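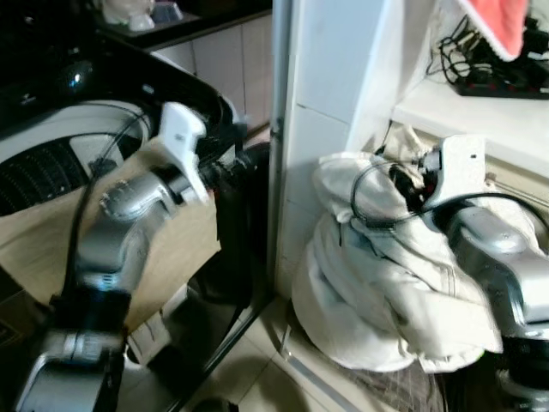
The Fourth Rule

When Socorro Ayala was asked to write the rules for the laundry machine, she said she would want a proper notebook, a chair with a back to it, and permission to be annoying. Banafsheh Rezaei, who ran the Sandhu office in Furport and had been up since before dawn with a different problem altogether, said yes to all three without really listening, and that was how a woman of seventy-one who had never written a standard in her life came to write one.

She had washed other people's clothes for most of her years, first at the Hotel Fadent up on the hill and later in the basement of the county hospital, where the sheets came down in carts taller than she was. She knew what a zipper does to a knit. She knew that a drum will take more than you think and then punish you for it. The Sandhu people knew torque and grip force and a great many other things besides, and they had already put together a manual of 210 pages, which her grandson Jhonatan carried home for her one evening in a grocery bag because it wouldn't fit in his backpack.

"You don't have to read it all, Abuela," he said.

She read it all, over two weeks, with her feet up on the other kitchen chair, and she folded down the corner of any page that mentioned clothes. When she was through there were very few folded corners. The manual had a whole chapter on what the arms should do if a person walked into the room (they should stop, and she approved of that), and another on how the cables were to be checked, and she approved of that too, although she would have put it closer to the front. But a shirt was called a deformable item, all the way through, and so was a blanket, and so was a sock, and she felt that a good deal of trouble might be hiding in there.

So she took her notebook down to the test apartment and sat in her chair behind the yellow line on the floor, well out of reach, and she watched. Duván Escobar worked the controls. He was a polite young man with a cold that wouldn't quit, and he told her what he was about to do before he did it, every single time, which she wrote down on the first page as Rule One: Say it out loud first. Rule Two was Empty the pockets, and Rule Three was Look in the drum, and both of those had come to her on the bus.

The fourth took her all the way to the end of the month.

What happened was that the two arms each had their own idea. The left would be busy at the machine and the right would be busy with the pile, and each of them was doing fine, if you looked only at the one. Then the right would let go of something because its part was finished, and the left wouldn't have hold of it yet, and down it went between them. Duván would pick it up, sneeze, apologize, and start over. It was a small thing. Sandhu had a number for it, and the number was within the limit, and everybody was quite content with the number except for Socorro, who kept thinking about the floor.

"Who mops that floor?" she asked.

Duván said he supposed it would be whoever lived there.

"And if they don't? If they can't bend down? Isn't that who you're making it for?"

He thought this over for a while with his hand resting on the stop button, because she had also asked him to keep his hand on the stop button whenever they were talking.

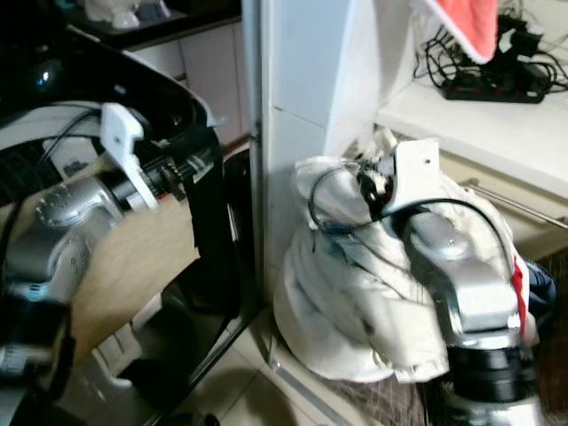 Photo: Duván Escobar, Sandhu test apartment, Furport, June 2024

She tried the thing herself that night at home, with Jhonatan playing the left arm and herself playing the right, and a wet tablecloth for the laundry. They stood on either side of the kitchen sink with oven mitts on, so as to be fair about the fingers. He said "got it" when he had it, and she let go when he said so, and the tablecloth didn't fall. Then they tried it without talking, and it fell on the dog's dish. They did it over and over until the water had gone down both her sleeves and Jhonatan was laughing so hard he had to sit, and then she dried her hands and wrote it down before she could forget how she wanted it to go.

Rule Four. The hand that has the cloth keeps the cloth until the other hand has it, and has pulled a little to be sure. If there is no other hand coming, keep it anyway and wait. A wait is allowed.

It was the last sentence that made the fuss. There was a meeting, with pastries, and a man named Jhonatan Huamán had come out from the Flirkix project, which bought its arms from Sandhu and wanted them quick. (The two Jhonatans were introduced and shook hands and didn't know what to say after that.) Mr. Huamán had nothing against the rule, he said, he liked it, his own mother would like it, but a wait was a cost, and if you added up the waits over 200 loads you would have lost a whole afternoon, and he had a chart of the afternoon.

Socorro looked at the chart for a polite length of time. She told him that at the hospital they'd had thirty seconds between carts, 30 and not one more, by a clock on the wall, and that in the first year of the clock they had gotten very fast, and in the second year they had sent a gown upstairs with a needle in it. The nurse was all right, as it happened. But they took the clock down, and after that the carts came when the cart before was finished, and she couldn't remember a single person upstairs complaining that the sheets were late.

Mr. Huamán ate half a pastry. He asked whether the wait might at least have a light on it, so that people in the house would know the machine was thinking and hadn't broken down, and Socorro said that was a very good idea, and could she have it for Rule Five? He said she could.

Banafsheh typed it all up herself, since by then she had become rather protective of it, and she wanted to change "a little" to something you could measure. They went back and forth on that through the summer and well into the fall. In November they settled it by leaving "a little" in the rule and putting the measurement in a footnote, in small type, where Duván could find it.

The notebook stayed with Socorro. She'd used only the first few pages, and the paper was good, so she turned it over and started from the back with what they needed from the store: dish soap, onions, a new pair of oven mitts.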